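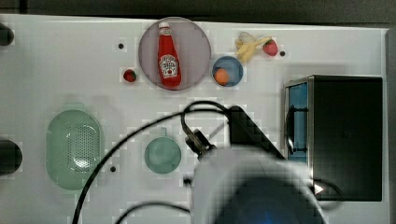

4.2 What the second view buys us

Figure 4. The toy kitchen task, with the ketchup bottle on the plate and the arm working near the oven.

I'll admit I went into this part of the study expecting very little. Femke Bakker had trained the Kanton policy on a single view, and it did well enough that I didn't fancy redoing the lot. Then we retrained it on 2,953 demonstrations with an overhead view added (same network, same settings) and I had to eat my words! The gains came nearly all from the oven stage, where the arm itself tends to get in the way of whatever it's reaching for. 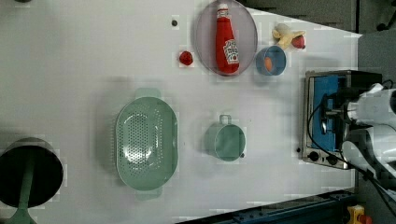 The food items were a different story. Both versions coped with the bottle on the plate, and I couldn't find any difference I'd want to defend in front of a reviewer. We ran 16 layouts per policy, two of them borrowed from the Plilham set, and Asger Bisgaard scored every run without knowing which policy he was watching.

One worry is that the extra view simply gives the network more pixels to chew on. Torbjørn Backlund suggested feeding it the first view twice -- a cheap check, and a good one -- and the gain at the oven vanished. We come back to this in Section 5, along with the Batport baseline, which we only got running properly in April.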